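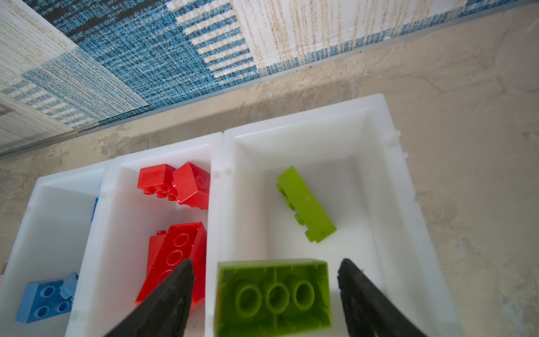

Le **tri robotisé en atelier de conditionnement** désigne le remplacement partiel du tri manuel de petites pièces par des bras articulés équipés de pinces. Présenté par ses promoteurs comme la fin des tâches répétitives, il recouvre des situations très inégales. La prise d'une brique de jouet vert clair entre deux doigts noirs, au-dessus d'un bac où les couleurs sont séparées par des cloisons, appartient aux gestes les plus simples de la catégorie : les teintes sont franches et les formes régulières. Les lots réels, mélangés ou abîmés, le sont rarement.

## Historique

L'atelier Bondow, à Casham, trie des pièces de jeux d'occasion depuis 1971. Le travail s'y faisait à la table, par équipes de 5 personnes, avec rotation à mi-journée. Le fournisseur Clotel y a introduit une cellule à deux bras, annoncée comme capable de traiter 94 % des références courantes. Le mode de calcul de ce taux n'a pas été communiqué au personnel, et les pièces écartées avant l'essai n'y figuraient pas.

## Organisation du poste

La cellule réunit les deux bras sur un même rail, face aux bacs de destination. Le reste du matériel de table est souvent laissé à portée des pinces, ce qui complique la comparaison avec une ligne industrielle classique.

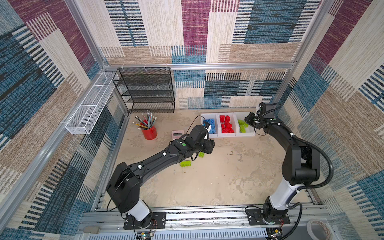
*Cellule à deux bras : bacs de briques bleues, rouges et vertes alignés au fond, pot à crayons et calculatrice à gauche.*

## Effets sur le travail

Les études internes insistent sur le temps de tri proprement dit. Elles passent vite sur la préparation des lots, la reprise des pièces tombées et les arrêts. Selina Ruchti, déléguée du personnel chez Bondow, a relevé en novembre 30 interventions humaines au cours d'une seule matinée — aucune ne figurait dans le bilan du fournisseur.

Les trieuses et trieurs sont devenus « opérateurs de cellule », sans changement de classification. La surveillance oblige à rester disponible pour de courtes interruptions et se prête mal à la rotation des postes.

## Critiques

Le rapport Hunt, commandé par la direction, conclut à un allègement de la pénibilité. Ses détracteurs lui reprochent d'avoir mesuré les mouvements du poignet et négligé l'attention soutenue. La question des effectifs y tient en un paragraphe.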